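Rinirby linen-sort sim set – README

Put together by Iresha Cassim and Tane Paewai, last touched in August. Ask Iresha first, Tane is on nights.

What it is: 500 simulated runs of one robot arm at a table, soft goods only. Pillows, garments, that sort of thing. Made for the Rinirby laundry, finishing room. All rendered, no real camera footage in here. Split is 4 folders, see the index file.

Why: the finishing room wants the arm to take the dull lifting off the late shift. Cushions and pillows go first, hanging clothes stay with people for now. Eoin McGrath (shift lead) asked for that in writing and he's right – the pressers know when a seam is going, the arm does not.

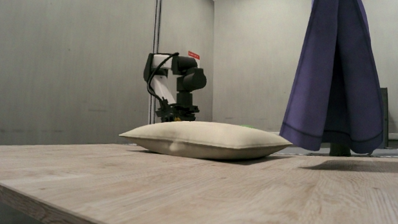
What changes for staff: two table jobs become one table job plus one minding the arm. Same pay band, agreed. Everyone on lates gets the stop button training before anything moves. Breaks stay as they are. Akash Kaushik is keeping the list of complaints, please use it, he does read them.

Known problems
– cloth sim is stiff, hems hang too neatly
– pillow corners sometimes float off the table
– labels in folder 3 were done in a hurry, recheck befor training
– no people in any run, so dont use it for safety work

Not for sharing outside the laundry until Iresha says so. Next batch is towels.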